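Sombatkul Lab Releases Ovard, a Method for Teaching Robots From Human Demonstrations That Includes the Fumbles

KULTSTEAD, 16/02/2026 - The Sombatkul Lab today released Ovard, a training method that lets a robot learn household handling tasks from recordings made with hand-held grippers, and which makes deliberate use of the parts most research groups throw away. The paper, the code and 3,356 recorded demonstrations are available to download from the lab's project page.

The idea behind Ovard is modest enough to be slightly embarrassing. When people show a robot how to do something, they tend to show off. They do the task cleanly, they delete the attempts in which they dropped the spoon, and they hand over a collection of tidy successes. A robot trained on that collection performs nicely until the first time it misses, at which point it has no idea what a person would do next. It has never seen a person miss.

Ovard keeps the misses. Each demonstration is recorded in full, from the moment the operator picks up the grippers to the moment they set them down, and the software then marks the stretches where things went off course and came back. Those stretches are weighted more heavily in training. A smooth reach for a handle teaches the robot a little. A reach that overshoots, stops, backs up and tries again from a better angle teaches it quite a lot.

"We had 21 tasks and a very nice spreadsheet of success rates, and then somebody bumped the table," said Usa Siriwan, who leads the project. "The spreadsheet was less nice after that. We went back through the recordings we had rejected and found that they were full of people quietly fixing exactly the problem our robot could not fix."

The demonstrations were collected with pairs of hand-held grippers, one for each hand, carrying their own cameras. The operator works at an ordinary table without a robot attached to anything. This keeps costs down and lets people move at their own speed, which in practice ranges from brisk to that of someone defusing a bomb.

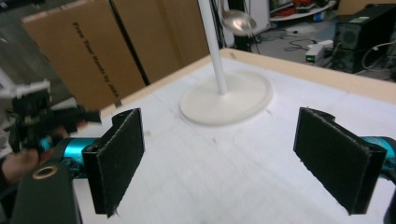

Hanging objects turned out to be the hardest group in the collection and the one the authors are fondest of. A ladle on a stand looks like an easy job to anyone who owns a kitchen. To a robot it is a shiny, swinging thing that reflects the lights, changes appearance as the camera gets closer, and moves when touched. Operators who took part in the study found that they, too, nudged it more often than they expected to. Under the old rules those takes would have gone in the trash. Under Ovard they became the most useful recordings of the day.

The lab compared Ovard with the same learning software trained only on clean takes. Both versions received the same amount of recorded time, so that neither could win simply by having seen more. On tasks where nothing was disturbed, the two performed alike, a result the authors report without much excitement. When an object was shifted in the middle of an attempt, the Ovard version was far more likely to recover and finish. The version trained on clean takes often went on to complete the motion beautifully in the place where the object used to be.

There were surprises in the other direction. An early version of Ovard gave so much weight to corrections that the robot began to make small mistakes in order to correct them. It would approach a handle, drift off to the side, pause, and return with what one reviewer of the draft called "unearned satisfaction." The published method separates the error from the recovery, and trains only on the recovery. The paper gives this episode 2 full pages and a chart, and Siriwan says it is the section she would read first.

"Everybody publishes the version that worked," she said. "We would have saved ourselves most of December if another group had written down the version that didn't."

The method has limits, and the paper lists them in plain terms. It was tested with rigid objects and has not been tried on cloth, food or anything that spills. Recoveries longer than four seconds are handled poorly, in part because people who have been struggling for that long tend to stop and think, and the software cannot yet tell thinking from being finished. Transparent objects remain a problem for Ovard as they are for everyone else. The lab makes no claim that a robot trained this way is ready to be left alone in a kitchen, or would be welcome there.

Ovard runs on top of existing imitation learning code and does not need a particular robot arm. Groups that already have their own recordings can use the marking tool alone, provided they have kept the bad ones. The lab has heard from several colleagues who have not, and offers its sympathy.

Also included in the release is Fotano, the small viewer the lab built for checking the marks by eye. Fotano plays a demonstration with its detected errors and recoveries shown along a timeline, and lets a reader move the boundaries by hand. It was written for internal use, and some of the menus still reflect this. Bug reports are welcome, as are suggestions for better names for the button labeled "No, earlier."

The next stage of the work will look at tasks done by two people together, each holding one gripper. First trials suggest that this produces a generous supply of errors.

Availability

The Ovard paper, training code, marking tool and full set of demonstrations can be downloaded free of charge for research use. Fotano is included in the same package. Installation notes and a list of known problems are provided, and the second is the longer of the two.

About the Sombatkul Lab

The Sombatkul Lab in Kultstead studies how robots can learn handling skills from people, with an emphasis on low-cost recording tools and openly shared data.

Media contact

Usa Siriwan, Sombatkul Lab, Kultstead. Interview requests and requests for still images can be sent through the contact form on the lab's project page. Visits to see the recording setup can be arranged with notice, and visitors are usually asked to do a few demonstrations themselves.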